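Gripper week, part two. Putting this in one thread so I stop answering the same DM over and over

Question was: which fingers for PC teardown and rebuild work. We have the stock pair, the Lorkent narrow ones, and a set Hinata Furukawa drew up and printed. Same arm for all of them, same controller

Setup first

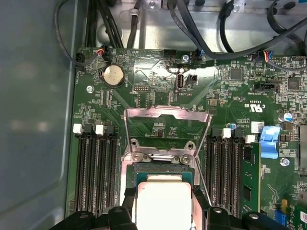
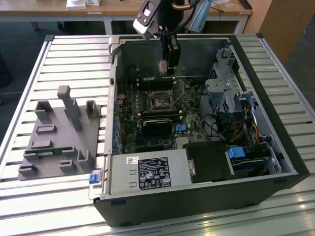
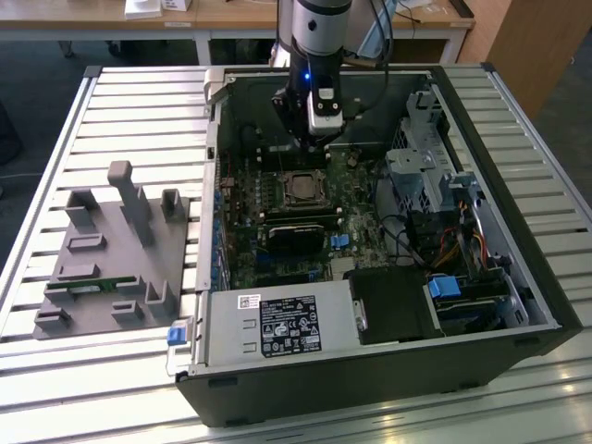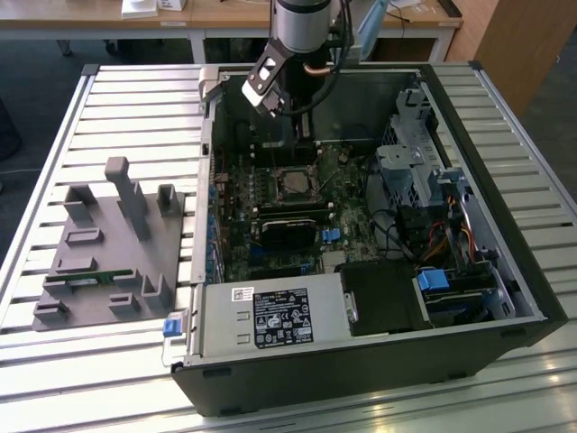 ok so fingers. The stock pair is fine for big stuff. Drives, brackets, side panels, grab it and go. Memory is where it falls apart. They're wide, and memory slots sit right next to each other, so the second you try to close on one module you're leaning on whatever is next door. You can see how tight it gets in the wrist view of the green server board, where the one module standing on the right has black slots on one side and that bright blue latch on the other. Not a lot of room to be clumsy in there

Lorkent narrow: much better getting in, worse once you're there. Tips flex. At low force the module tilts in the grip and then one end goes into the slot before the other. Turn force up and the tilt goes away but now I'm squeezing chips, no thanks

Hinata's printed ones won for me. Short step on the inside face so the board edge has something to sit against. Ugly. Work great. Pads wear fast tho, I was swapping them after 200 cycles and by then the grip was already getting mushy

Totals for anyone who wants them: 900 cycles across all the fingers, bench bolted down, nobody touching the lights. A cycle = pick from fixture, go to slot, press, release, back off. I'll post the sheet when Kimie Oshima is done cleaning up my column names (sorry Kimie)

Fixture matters more than I expected btw. The gray plate next to the tower has low slots that hold the module flat, and the pick is only as good as how it's lying in there. Tiny bit of rattle in the slot and the error follows you all the way to the socket. Reprinted that plate 4 times. Would of saved a lot of evenings starting there

Cameras. Wrist cam is great for the last bit of the approach, bad for knowing where the arm is. Fixed cam is the opposite, the gripper hangs over the case and hides exactly the part you care about. Running 2 views and I wouldn't go back to one

Tried the Vodine controller too. Smoother on the way down, I like it a lot. But the force readout lags, and with memory you feel the click late, so it keeps pushing after it's seated. Brasell box is clunkier to set up and stops when you tell it to. Staying on Brasell for now

Cables are the next headache. Loose loops inside a case move every time you brush one, so yesterday's path is not todays path. Minoru Hayashi thinks we should plan around them every run, I want to clip them back and cheat. Currently cheating

Somebody asked about CPUs. Not there yet. Different grip completely, you want to hold by the edges and go straight up, and the lift off the socket scares me more than the drop. Probably suction for that one. If you've done it with plain fingers please tell me how

Also someone asked if the Chowdhury soft tips are worth it. Have a set, still in the bag. June probably

Files for the printed fingers: Hinata says yes, after she fixes the screw hole that's too close to the edge. Will reply here with the link when its up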